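Clullero: save lost after leaving the lighthouse chapter

Posted in PC help by govimstead_tom

I am playing Clullero on PC, version from June. After the lighthouse chapter the game autosaves, but on reload it puts me back at the harbour with the lens puzzle unsolved. Manual saves from the same session load correctly. The save folder is 440 MB, which seems large for a puzzle game. Is there a way to recover the chapter, or do I have to play it again?

Prydderch

The autosave slot is overwritten in two stages. If the folder holds more than 100 save files, the second stage fails without a message and the game falls back to the previous checkpoint. Close the game, move the older files elsewhere and leave no more than 30. Then load your last manual save and walk through the lighthouse door again to force a new autosave. Turn off cloud sync first - otherwise the old files come back.
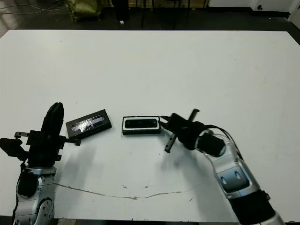
Checkpoints in Clullero record the state of each puzzle but not the items left on surfaces, so check your inventory after reloading. The lens has to be carried, as it is lost if you put it down before the door. Lay out what you are keeping with space between the pieces, like the two small black boxes on the white table, and pick up the lens last. The game sometimes selects the wrong item when they overlap.

Citport

Had the same thing, reinstalling did nothing. I had 700 files in there. Deleted most of them and it works now. Didn't touch cloud sync, so not sure that part matters.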